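Workshop notebook, April
Pattern and Texture Section, Prondstead
Subject: Cuvska, edge blending and seed handling

Work this month concerned the second stage of Cuvska, our procedural include for woven and knitted surfaces. The first stage, which lays out the threads as spline paths, is unchanged and should be left alone until the present faults are closed.

The principal fault is in the blend between neighbouring cells. Where two cells carry different weave types, the height function drops to zero along the shared border and a dark groove appears in the render. The groove was first noted in the Prollis test file at 20 cells across. At 43 cells it is hidden by the thread pattern, and for that reason the earlier checks passed it.

The blend has been rewritten so that each cell reads the height of its neighbour before computing its own. Parsing time has gone up as a result. Render time is the same within the limits of what we can measure on the shared machine. The groove is gone from plain and twill cells. It remains, fainter, where satin meets twill, and I have not found the cause.

Seeds. The include used one random stream for thread thickness and colour together, so that a change to the colour count altered the thickness of every thread. The streams have now been separated. Users must declare two seeds in place of one, and old files will stop with an error until the second is added. The header comment has been amended to say so. The Boiko macros call the old form and will need the same correction before they are used again.

Pile height was also tested, with the fuzz layer switched on. Low values give an acceptable short nap. High values produce visible clumping at the corners of each cell, most likely from the rounding in the scatter routine - to be looked at once the satin fault is settled.

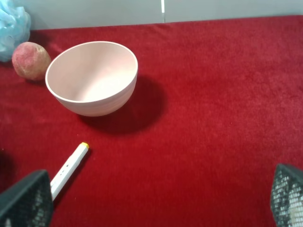

Lukian Polishchuk objects to the second seed being compulsory. In his view the include should derive it from the first when it is missing, so that old files continue to parse, even if their colours come out differently. He also asks that the default pile height be lowered, as the clumping shows at the present setting in close views.

The first point is accepted and will go in with the next revision. The second is held over until the scatter routine has been checked.

Outstanding: satin border, corner clumping, Boiko macros.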